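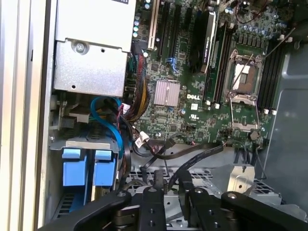
Photo: Iltidico

August 2021

Old office computers to be repaired and passed on from new Flarnavby workshop

Iltidico is opening a repair workshop in Flarnavby for desktop computers that offices and households no longer want. Machines can be handed in at the counter from September. They will be opened up, cleaned, tested and, where possible, sold on at a low price.

The workshop takes over the ground floor of the former Odberg furniture shop. It has four benches, a storeroom and a small sales area at the front.

Iltidico has been repairing computers from a shared unit outside the town for two years. In that time it has taken in 2,974 desktop machines. The new premises mean that collection, repair and sales can be run from the same address.

"Most of what we get is older than people expect," said Asif Bukhari, workshop manager at Iltidico. "You take the side off and there is a green board, long expansion slots, a drive cage and a thick bundle of red, orange, yellow and black wires to find your way round. These cases were built to be opened. You can get at a drive or change a cable without much trouble, and a lot of the parts are still good."

Computers that cannot be repaired will be taken apart. Motherboards, drives, power supplies and cables are sorted at the bench and tested one by one. Working parts go into the storeroom and are used in other repairs or sold over the counter. Metal cases and dead boards go to a licensed recycler.

The workshop expects to handle around 100 machines a month to begin with. Each one is logged under its own number in Vlad, the stock system Iltidico wrote for its first unit, so that a donor can ask later what happened to a computer.

Hard drives are wiped before anything else is done. Drives that cannot be wiped are removed and destroyed, and business donors can ask for a written record of this.

"People keep an old computer in the cupboard for years because they are worried about what is on it," said Asif Bukhari. "Bring it in — we deal with the drive first."

Desktop computers of any age are accepted, with or without a keyboard and mouse. Laptops are taken by arrangement. The workshop does not accept printers or televisions.

There is no charge for handing in a machine. Firms with larger numbers to clear can arrange a collection through the Iltidico office in Flarnavby, which also handles press enquiries.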